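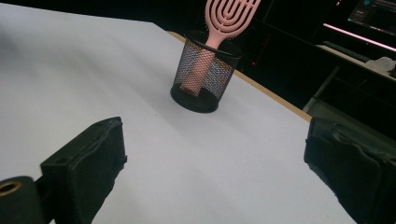
Hawi Teshome wrote back to my last column to say that handwritten letters are a vanity now, and that her neighbours in Varnetdale would sooner get a text. She may be right about her neighbours! But I've kept every letter my aunt ever posted me, 200 of them in an old biscuit tin, and I couldn't tell you what she texted me in November. A letter takes an evening – the kettle, the false starts, the long bit about the neighbour's lemon tree – and I do think some of that evening comes through the mail with it, colour and crossings-out and all. So, Hawi, send me your postal address.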